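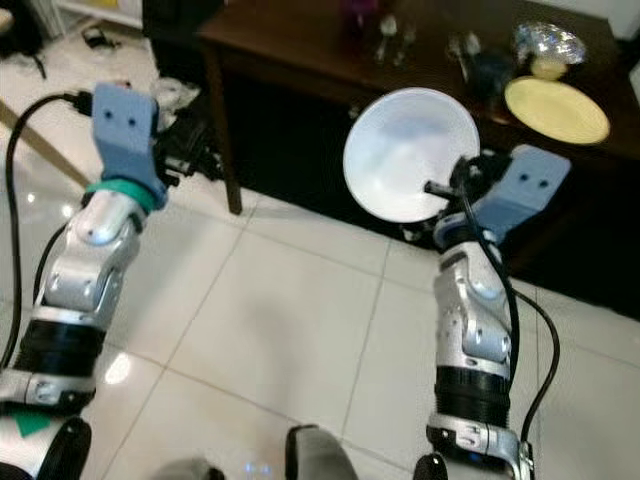
How many bowls does a household need? For most kitchens, two everyday bowls per person and one large one for serving will cover nearly every meal.

Home & Table > Features

Search this site Enter keyword Go

The plain white bowl is the piece of tableware most people use first in the morning and wash last at night. It holds cereal at seven, soup at noon and whatever is left of the ice cream after dinner. It is also the piece that gets replaced most often and thought about least.

At Rarnwood, a kitchen supply store in the old feed warehouse on the edge of Kustadbridge, bowls take up one full wall. The store carries 189 different kinds, from sauce dishes barely wider than a coaster to mixing bowls that won't fit in a standard sink. White outsells every other color. Last February the store sold 624 white bowls, a good month even for a season when people are eating a lot of soup.

The reasons are mostly practical. White goes with the plates people already own. If one breaks, another white bowl will stand in for it without looking too far out of place. Food shows up well against it, and so does anything the dishwasher missed.

Not all whites match, however. Some lean cream and some lean blue, and the difference that disappears under store lighting can be obvious at home by a window. Shoppers adding to a set should bring one of the old bowls along.

Shape matters more than color in daily use. A deep bowl with steep sides keeps soup warm longer and is easier to carry without spilling. A wide, shallow one is better for pasta and salad - the fork has room to work - but it takes up more of the shelf and more of the dishwasher rack. Anyone buying just one kind should look for something in between, with a rim that can be held comfortably in one hand.

The foot is worth checking too. This is the ring on the underside that touches the table, and on many inexpensive bowls it is left unglazed and rough. Run a finger around it before buying. A rough foot will scratch a dark wood table over time, and it will scratch the bowl stacked beneath it as well. A few strokes with fine wet sandpaper will smooth most of them.

The Braron line, made in a small plant outside Kustadbridge, polishes the foot before the bowl leaves the building. Its best seller is a midsize cereal bowl called the Filip, which costs $18. That is more than a discount store charges, and a family replacing a whole cupboard will notice. The glaze holds up well to spoons, though, and the bowls stack without wobbling.

Stacking is where most chips happen. Bowls nested too high press on the ones at the bottom, and pulling one out of the middle usually knocks a rim. Four or five to a stack is plenty. Larger bowls go underneath, and the ones used every day belong on a shelf between the waist and the shoulder.

Gray marks inside an older bowl are often metal left behind by spoons and forks, and they can look like cracks at first glance. A paste of baking soda and water takes off the lighter ones. A mild powdered cleanser on a soft sponge handles the rest. Real cracks can be felt with a fingernail, and a bowl that has one should be retired from food. It can still hold keys or a small plant.

Rarnwood keeps a shelf of odd bowls near the back door, singles left over from discontinued sets. They are priced by size and the selection changes every week or so.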